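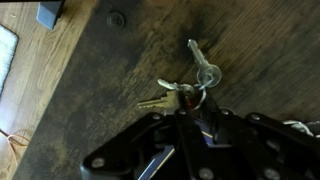 June, evaluation diary, second entry

Work on the Skaddale tabletop kit resumed at 8:40 this morning. The supplier, Dronik, has asked for written comments before the trial license expires, and this entry is intended to serve as the basis for them. The first entry dealt with delivery and installation and is not repeated.

The morning was given to small household metal items. Keys remain the most demanding part of the set. The kit's grasp planner treats a bunch of keys as one object and selects a point near the ring, and in the log this choice succeeds more often than a grasp on a blade. Ms. Workneh reviewed the log over lunch and confirmed a total of 2,126 attempts since installation, of which 1,829 are marked as successful. She notes that the software marks an attempt as successful when the fingers stop short of full closure. It does not check whether the item later arrives in the tray. The figure should therefore be read with care, and I have asked that it not be quoted to Villalobos until the check has been repeated by hand.

The manual is adequate on mounting and weak on calibration. Section 2 refers the reader to a menu that was removed in the current release. Mr. Foulkes spent nearly 108 minutes on the telephone with Dronik support before the correct procedure was sent by email. The staff member was courteous and the procedure, once received, was clear. It has been printed and placed in the binder.
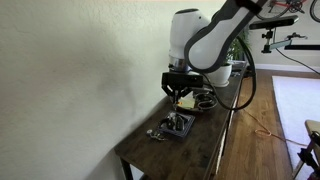

**Hawi Habte**
*Evaluation Lead, Brodo*

Afternoon session, from 1:15. The work moved on to mixed items and trays. Small objects on the bare tabletop and objects in a tray require different approach heights, and the kit expects the operator to enter these as separate zones. Mr. Ambaye considers this reasonable for a fixed layout. My own view is that a customer who moves trays during the day will find it tiresome, and the report will say so.

Dark items in a dark tray continue to give the detection software difficulty. Raising the exposure setting improved the outlines of the items and made glare on bright metal worse. We agreed to leave the setting at the supplier's default, so that results may be compared with those of other trial sites.

The emergency stop was tested at the start and at the end of the session, as required, and both tests were entered in the safety book.

Matters to raise with Dronik:

- a corrected Section 2
- the definition of a successful grasp
- the price of replacement fingertips, which is missing from the quotation
- whether support hours can be extended past 4:00

Mr. Oyelaran has asked for the draft comments by the end of the month. Ms. Workneh will prepare the tables and I will write the text. Session closed at 5:20, arm parked, log copied to the shared drive.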